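On Wednesday, April 29, 2020, a Pukby Readers member wrote:

> I'm stuck at page 269 of Dikesel and the ferry still hasn't left. Does it pick up? And are we really doing all 715 pages by the end of May?

Oh, I feel your pain! I nearly quit at the same spot (the chapter with the eel soup – you know the one). It does pick up, and the ferry leaves about 20 pages on. After that I read until two in the morning and was useless the next day.

And no, we're only reading part one for May. I still think the old Vītola translation is funnier, but it's long out of print, so most of us have the Pronano paperback.
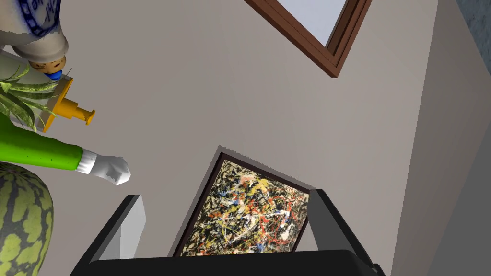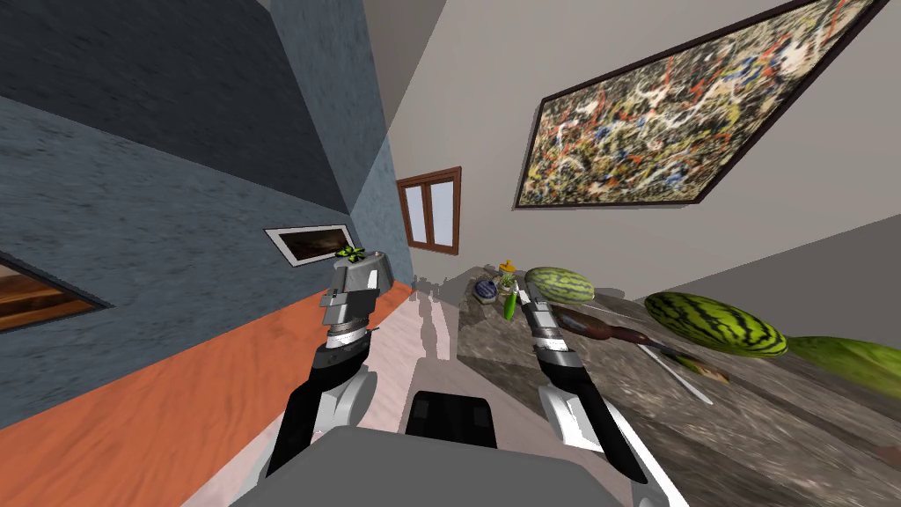
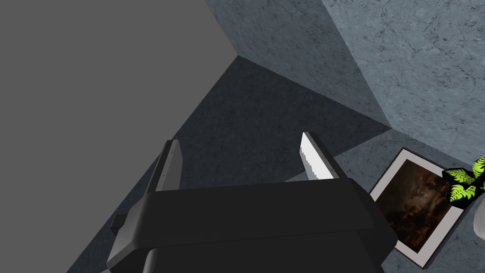 Where does part one end in the Pronano paperback?

At the bottom of page 378, right after the letter from the aunt. Skip the notes at the back for now – they start on page 640 and the very first one gives away who wrote it.

Post your thoughts whenever, no need to wait for me.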